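Why do we hang clothes up?

I used to drop my jumper on the floor every single night. Then my gran told me about folds, and now I'm a bit of a hanging-up fan!

Cloth is made of threads, lots and lots of them, going over and under each other. A hanky-sized bit can have more than 900! When you scrunch it into a ball, the threads get bent, and if they stay bent for long enough you get creases.
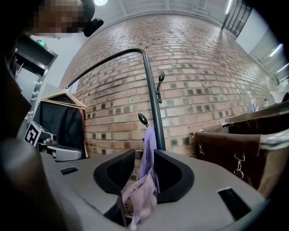
Now, a hook lets the cloth dangle. Its own weight gently pulls the threads down, so small creases can drop out while you're asleep (brilliant, no ironing). Air can get round both sides too, and that helps a damp towel dry much faster than it would in a heap.

Want to try it? Wet two old flannels and squeeze them out. Hang one on a hook and leave the other in a ball on a plate. Go and play, then feel them both at teatime. Mine were very different! The balled-up one was still soggy in the middle, and it smelled a bit like our pond.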